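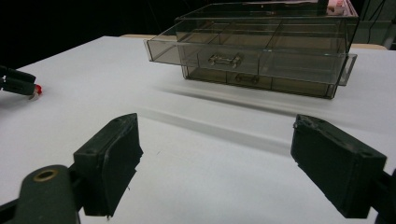
A tabletop trial with two grippers and a tinted drawer organizer, its upper drawer partway out. Photo: Driltside

Robot learning group says it needs less practice data. How much less depends on the drawer.

Driltside, a small robotics lab, says it has found a way to teach robot arms simple household jobs from far fewer human demonstrations than usual. The claim is in a report the lab put online in May, and it has been passed around a good deal since then. It deserves a slower read than it has been getting.

The method is called Pella. A person does a job by hand while holding grippers with cameras on them, and the recordings are used to train a robot to do the same job. Plenty of groups work that way already. What Driltside adds is a sorting step. Software goes through the recordings, scores each one for how much it differs from the rest, and throws out the near copies before training starts.

The lab collected 782 recordings of people opening and closing small drawers. After sorting, it kept 200. According to the report, a robot trained on the smaller set did as well as one trained on all of them, and on one of the organizers it did slightly better.

"Most of what we record is the same motion again and again," said Nuria Mateos, who led the work. "You pay for it in hours and you get very little back."

That may well be so, and the sorting idea is sensible. The trouble is with the test. Each version of the robot got 38 tries, split between the organizers, and a gap of a few tries either way could be luck. The report gives no range of error for its main result. It says the two robots were "comparable," a word that can cover a lot of ground when the number of tries is that small.

Then there is the choice of job. A drawer slides in and out along one line. Once the gripper has hold of the handle, there aren't many ways to go wrong. Clear plastic does make things harder, because cameras have trouble with see-through surfaces, and the lab is right to point this out. But the report has no results for cloth, food, lids or anything else that bends or turns, and its title still speaks of "everyday manipulation."

Parveen Lodhi, who builds training sets at Quinlan and had no part in the study, said she would like to see the sorting compared with something much cheaper.

"Pick 200 at random and train on those," she said. "If that robot is nearly as good, then the lesson is that they recorded too much. It doesn't tell you the scoring works."

The report does include a random pick, in a table near the back. It was run just once and on a single organizer, and it came in around 5 points behind Pella. Mateos said the lab ran short of robot time and plans to repeat the comparison with several random picks.

Driltside also says the method will carry over to Pidis, its set of longer kitchen jobs. No figures are given for that. The sorting code has been released, but the recordings have not, so other labs can't yet check the drawer result for themselves. Mateos said the recordings would follow once the files had been cleaned up. She did not give a date.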